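Scoreboard feed stuck on last season's roster (and the play clock thing)
Posted 2006-09-07 by Wulan Yusof
5 comments | Share this

Okay, writing this all down while I still remember it, so whoever runs the booth at the Sturcombe home games has something to go on. I know the last log we had was a sticky note, and the sticky note is gone.

What was wrong: we run Predaveo on the booth laptop to push names and downs to the board. At the scrimmage it kept putting up kids who graduated. Our new number 2 threw a really nice ball down the sideline and the board gave it to a guy who's off at college now! His mom got a kick out of it. The quarterback's dad did not.

Second problem, maybe related and maybe not: the play clock froze at 5 whenever there was a flag. The game clock kept going fine. 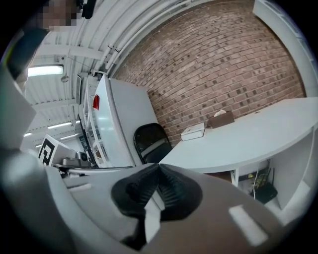

What I tried first

Restarted Predaveo. Same old names. Restarted the laptop, same old names, plus it wanted to install updates (I said no, we had a half to finish). Deleted the roster and loaded it again from the file Coach sent. It looked right on my screen, every name spelled correctly, and then the first tackle went up on the board with last year's linebacker. So the laptop had the new list and the board had the old one, and I didn't know the board even kept its own list.

Swapped the cable from the laptop to the Adetti controller with the spare one from the basketball table. No change. I put it back, so please don't come after me, basketball people.

Called the Adetti help line and got error 934 explained to me, which I'd been clicking past all night (oops). It means the controller's memory is write protected. There's a little lock setting under Setup, then Storage, and somebody turned it on back in April, probably when track was using the board and didn't want their lane names wiped. Fair enough, track.

What fixed the names

Haziq Lumbantobing came up and we did it together. Turn the lock off, hit Clear Team on the controller itself (clearing it in Predaveo doesn't touch the controller), wait for the light to quit blinking, then send the roster again. We ran every number from the depth chart and they all came up as this year's kids. I also put in the visitors for the Kwok game while I was at it, using the list from their program. Two of their guys share a jersey number, one on offense and one on defense, and Predaveo only takes one of them. I went with the running back since he'll get called more.

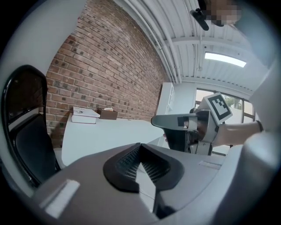

Turn the lock back on when you're done, or the next sport is going to have this same problem in reverse.

The play clock

Not fixed, but there's a way around it. When the flag comes out, don't press Penalty. Press Hold, type the yards in by hand, and then press Reset before the ref signals ready. Haziq thinks the Penalty button is set up for some other league's rules and is waiting on a second press that we never give it. He's going to ask Adetti for the football settings sheet. Until then, Hold and Reset, and tell the PA announcer so he isn't reading the board for the down.

Still open: the attendance line on the board says 1,276 no matter what I type. Haven't looked into that one yet. If you know where that number comes from, leave it in the comments.

Last updated by Wulan Yusof: names fixed, play clock still open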